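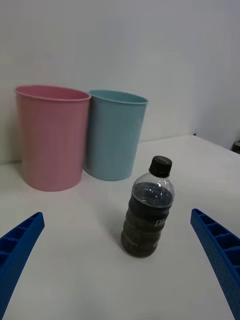

Skydivers at Drellier airfield will have to wait until spring for their new jump plane, after the club's order slipped again. The old one carries 19 and climbs like a pensioner with shopping. Instructor Yanti Majimbun broke the news at Saturday's briefing, where refreshments were of the tall pink plastic cup variety and morale was much the same.

Search this site Go

Dec 1, 2025 – by Ismail Benmoussa

Jumps will go on at weekends, cloud permitting, at £383 for a tandem.

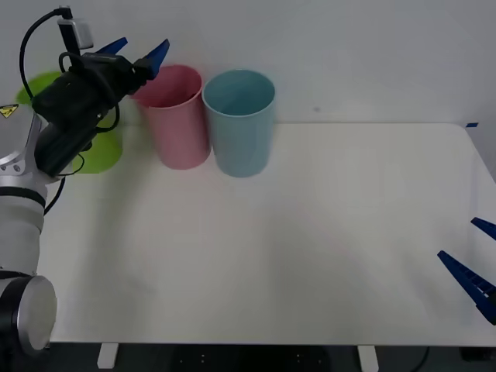 Anyone who booked in September keeps the old price, and the 40 people on the waiting list have been offered a refund or a mug. Most took the refund.

Comments

Conceição M: I've been on that list so long I've gone off heights.

Sugeng: Old plane is fine. Bring a book for the climb.

Jennylyn L: What sort of mug?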